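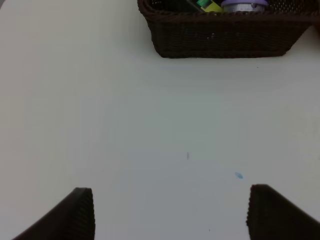 Re: [mistville-swap] drop-off rules for the November seed swap

I've read through the proposed rules and most of them are fine with me. My one objection is to the part about containers. The draft says everything has to come in lidded plastic tubs, and I don't think that suits seed packets very well. Paper envelopes in a closed tub can sweat if the seed wasn't fully dry when it was packed, and we lost a good share of the bean table that way last year. An open basket like the dark brown woven one I have on the white table does the job. The sides slope, so envelopes lean back and the labels face up where people can read them. If somebody already owns tubs they can bring them with the lids off.

On the other points:

Labels. Variety, year saved, and the town it was grown in. I would drop the line asking for days to maturity. Most of us don't keep track of it and people end up copying a number off a catalog page.

Squash. I'm still in favor of asking people to say whether it was hand pollinated. Last year I planted what was marked as Bodin Gold and got 18 fruits off the row, nearly all of them striped. They ate fine but they weren't Bodin Gold. If you don't know, write "open" on the envelope and people can decide for themselves.

Limits. The draft says 3 envelopes per person per table for the first hour. Good.

Hall. I called Lutus Hall and they can give us the big room from 9 to 1 but not the kitchen. So no coffee unless someone brings it already made. Tables are included. We had 23 last time and that was enough once the garlic people moved to the hallway.

On 6/16/25 the list digest said:

> Draft rules are attached at the bottom of the wiki page. Please send
> changes to the list and not to me directly, so everyone sees them.
> The main questions are containers, labeling, and whether we keep
> the squash table at all after the complaints.
>
> Also, does anyone still have the Dultico tomato? Two people
> asked for it and I gave my last envelope away in the spring.

I do have Dultico, from plants grown two summers back. I tested a pinch on a damp paper towel in April and most of them came up. I can put together a few envelopes for November, and if the two people who asked want some sooner they can write me off list with a mailing address. It's a late one, so start it early indoors if you're up on the ridge.

I'd keep the squash table.

One more thing, the wiki page still has last year's parking directions on it. The lot behind the feed store is closed now.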